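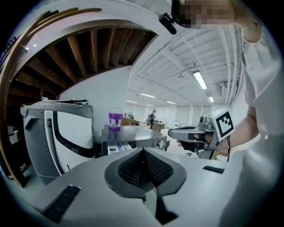
Figure 6. The steel table with the purple bucket, seen from one hand-held gripper; the second gripper enters from the right.

5.3 A failure we did not plan for

Of the 644 demonstrations collected at the Surgate site, 197 had to be thrown out, and nearly all for the same dull reason. The tracker lost one gripper for a moment, guessed where it had gone, and guessed badly. In the worst recording the left tool leaves the table, passes through the ceiling and comes back for the bucket some 2 seconds later, apparently refreshed.

None of this raised an alarm. Our checker, Relolex, tested for missing values, and a wrong position is not missing. The policy trained on the May data therefore learned the bucket task (Figure 6) with great confidence and a small jump in the middle. On the arm, the jump became a full-speed lunge at handle height. Montes reached the stop button first; Bravo, who had written the speed limit, found that it applied only to the wrist.

We made two changes. Relolex now rejects any recording in which a gripper moves faster than a person could plausibly move it – a test we had discussed early on and judged too obvious to need. The speed limit now covers every joint. With both in place we retrained on the remaining demonstrations and saw no further lunges, though the arm still hesitates before the handle. We have left the hesitation alone.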